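What Is a Poem, and How Do You Write One?

By Ritu Shakya

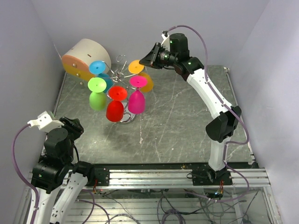
A poem is a small piece of writing that pays very close attention to something. That something can be huge, like the ocean or missing your grandma, or it can be as tiny as a crumb on your sleeve. Poets love to stare! Take the blue glass and the green glass hanging upside down on that shiny wire holder. Most people would say "glasses" and move on. A poet might say they look like sleeping bats, or bells waiting for someone to ring them. Same glasses, brand new idea, and you already have the start of a poem.

Do poems have to rhyme?

Nope! Lots of poems rhyme, and rhyming is great fun, but plenty of poems never rhyme at all. If you pick a word only so it matches "cat," your poem may end up being about a hat when you wanted it to be about your cousin's new baby. Let the rhyme go if it starts bossing you around.

What poems almost always have is sound. Say this out loud: "The slippery snake slid past the stones." Did you hear all those S sounds hissing at you? When words close together start with the same sound, it's called alliteration (uh-LIT-uh-RAY-shun). It's a big word for something you've been doing since you first tried a tongue twister.

Why are the lines so short?

In a story, the words run all the way across the page. In a poem, you get to choose where each line stops. That stop is called a line break, and it works like a tiny breath. Look at this one:

The dog waits
at the door
all ears.

Now try reading it as one long sentence. It goes by much faster, doesn't it? The breaks make you wait, just like the dog.

A group of lines with a space after it is called a stanza. Stanzas are a bit like rooms in a house – you walk through one and then step into the next. A stanza with 2 lines has a special name, a couplet.

What are similes and metaphors?

A simile says one thing is like another thing, and it uses the word "like" or "as." "My brother's feet are as cold as frozen peas" is a simile. A metaphor skips those words and says one thing IS another: "My brother's feet are frozen peas." They aren't really, of course (I hope), but your reader can feel them right away.

Let's write one!

Get a pencil and some paper and set a timer for 20 minutes. Pick something you can see from where you're sitting. Don't worry about picking something pretty. A sock is excellent.

First, write down everything you notice. What color is it? What would it smell like? Where has it been? What would it say if it could talk? Go fast and don't cross anything out.

Next, circle the parts you like best. Those are your ingredients. Put them in an order that sounds good and break them into short lines.

Then read it out loud. This is my favorite part! Your ears will catch the bumpy spots your eyes missed. Change a word, move a line, and read it again. I once changed the last word of a poem so often that my eraser wore down to the metal, and then I went back to the very first word I'd picked.

Here's mine, about a sock:

Under the bed
a gray sock
dreams of its twin,
who ran off
with the laundry
last June.

Now go find your sock – or your spoon, or your pet turtle – and see what it has to say.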